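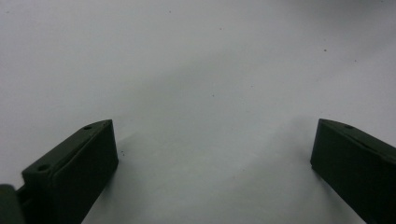 A bit of pale gray, June 24, 2020.

I had been trying to get Adesuwa Isah to sit down with me for ages, and when she finally said yes it was on the condition that I come early and help carry the glass. So that is how I spent my first hour at the Lusgate flea market, hauling boxes of pressed tumblers up a ramp and trying not to breathe!

Adesuwa sells buttons, glass and old sewing tins. She has had the same corner spot for four years, right by the fountain, and if you have ever shopped Lusgate you have probably dug through her button trays (I have, many times, and I still owe my sister a coat repair because of it).

"I started with one suitcase," she told me once we were set up and I had a coffee in my hand. "My aunt left me her sewing things and I couldn't use even a quarter of them. I thought, I'll sell the extras and be done. Then a lady bought the whole lot in ten minutes, and I went home and worried all night that I had priced it wrong."

Had she?

"Oh, terribly wrong. There was a card of black glass buttons in there I would give my left shoe to have back."

These days she buys mostly from house sales, plus a few regulars who bring her jars. Her best haul came from a tailor's shop in Grurenska that was closing up. She drove out with her friend Babar Dhanial in his van, thinking they'd pick up a box or two, and came home with 534 cards of buttons, most of them never cut.

"Babar kept saying, where are you going to put all this? And I kept saying, just drive." She laughed. "I was putting them in the bathtub by the end. You had to move buttons to take a bath."

I asked how she decides what goes in the dollar tray and what goes behind the table, because as a buyer this has always been a mystery to me. She picked up two green buttons that looked like twins and dropped them in my palm. One was cold and a little heavy, the other felt like nothing.

"Glass, plastic," she said. "Put it against your teeth if you're not sure, but wash it first, please. I've seen people just pop them in!"

We got interrupted a lot, which I loved. Patricio Alarcón came over from the record stall to ask for change for a twenty. A girl wanted one anchor button to match a sweater, and Adesuwa went through three trays with her and charged her a quarter. Then Sidra Swati, who has the linens next door, wandered over to show us a tablecloth with somebody's initials in the corner, and there was a long argument over whether the first letter was a J or an I. (I say J.)

The spring without a market was hard on everyone here. Adesuwa tried selling online and didn't take to it. "You photograph it, you measure it, you answer six messages, and then they ask if it's still available. Here a person picks it up and they know." She did finally get the bathtub back, though, and sorted everything by color, with a separate tin for the ones she can't bear to sell.

I asked what was in that tin and she wouldn't show me. She did say she'd part with one of them for $1,000, and then said no, she wouldn't.

Before I left I bought 20 shirt buttons, a tin with a dented lid, and one of the tumblers I had carried up the ramp. Adesuwa knocked a dollar off for the labor. She'll be in her usual corner next time, and Sidra says she is bringing quilts.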